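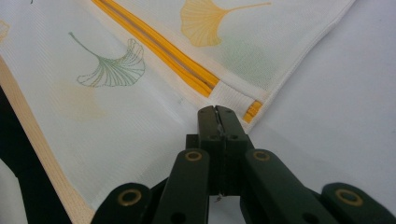

4.2 Recording mesh bag episodes with the hand-held gripper

Read section 4.1 first. The Munska software will let you record without a calibration check, and it will call the result good. Don't believe it.

1. Lay the mesh laundry bag on a plain surface with the zipper closed.

2. Fold the upper flap over the lower layer. Vary the angle between episodes.

3. Press record and wait 2 seconds before moving.

4. Bring the closed jaw tips to the fabric where the layers meet, then open them and take the top layer only.

5. Draw the flap back, let go, and stop recording.

Note: The "quality score" mostly rewards smooth motion. Kenji Pennington scored high on 17 episodes in which he never picked up any fabric. Watch the playback yourself.

Caution: Do not pull on the zipper tape to free a stuck layer. Mesh snags in the finger joints – stop, open the jaws by hand and mark the episode as failed. Keep failed episodes.

Note: Villanueva's quick-start sheet says more episodes will fix a weak grasp. Our Bandlow set had 3507 episodes, and the model trained on it still grabbed both layers. We kept 2371 after review. Whether that helped is still open – see section 6.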